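3. Planning the equipment budget

Before any hardware was ordered for the Skernham laboratory, we modelled the planned cell in simulation and let the budget follow from the model. The cell has two arms, each on its own pedestal, behind one shared worktable. The quotation from Plestmont gave a lead time of 11 weeks for the arms, so a wrong choice of table or gripper would have been costly to correct later.
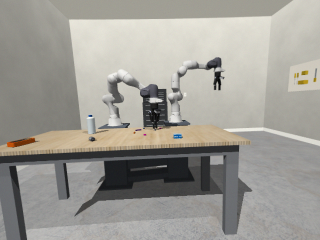

3.1 Grippers and small parts

The gripper was the most difficult item to decide. Grestier offers a parallel model at 1,445 euros and a simpler one at 1,135 euros. The difference looks small for one arm, but we must buy for two arms and keep one spare. Our task set, called Tam, contains small blocks and sticks together with larger items such as a capped container and a printed box. We therefore compared the two models first on the smallest parts — these decide how precisely the fingers must close.

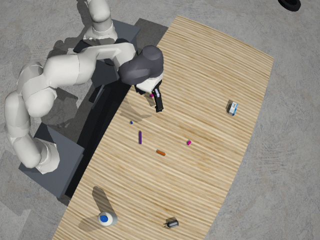
Figure 2. Simulated cell seen from above, with one gripper lowered to the table among objects of the Tam set.

The pedestals were budgeted separately from the arms. We also reserved 8 per cent of the total for cables, mounting plates and transport. This reserve does not cover training of staff, which the department pays from another account.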